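Home Listings Suburbs Data Contact
Search this site Go

# Bonley and Poltthorpe rental listings

Hi, I'm Hamish Te Moana. I've been a property manager at Rungate for eight years, mostly looking after units and older houses on the Poltthorpe side of the river. I kept getting asked what a fair rent was and kept answering from memory, so I started writing things down — and here we are with a dataset!

## What's in it

One row per advertised rental, in a plain CSV. You get the suburb, street (no house numbers), bedrooms, bathrooms, parking, asking rent per week, bond, and whether pets were considered. There are 46 columns if you count all the yes/no ones, and I'm sorry about that. I'd start with the 44 marked "core" in `columns.txt` — the other two are my own shorthand and won't mean much to you. 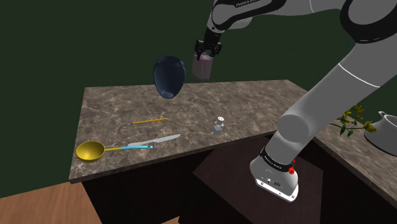 Rents are what was advertised, so if a tenant talked the owner down ten dollars you won't see it. I've left the kitchen and laundry notes as the agents wrote them (yes, "galley style" can mean nearly anything), but I did fix the spelling of street names and tidy up the dates.

## Gaps to know about

- Bonley is thin before February, when I only had our own listings to go on.
- Pētersons advertises a lot of places as "price on application". Those rows have a blank rent, so please don't read them as zero!
- Granny flats are lumped in with one-bedroom units. I'd like to split them out when I get a free evening.

## Using it

Go for your life. Put it in a spreadsheet, make a map, take it to your landlord. Just don't use it as a formal valuation, and if you publish something I'd love a link. Corrections are best sent through the contact page with the row number included.

Recent items
- Bond refunds in Poltthorpe
- Reading a condition report
- Bonley parking permits
- Changes to the column names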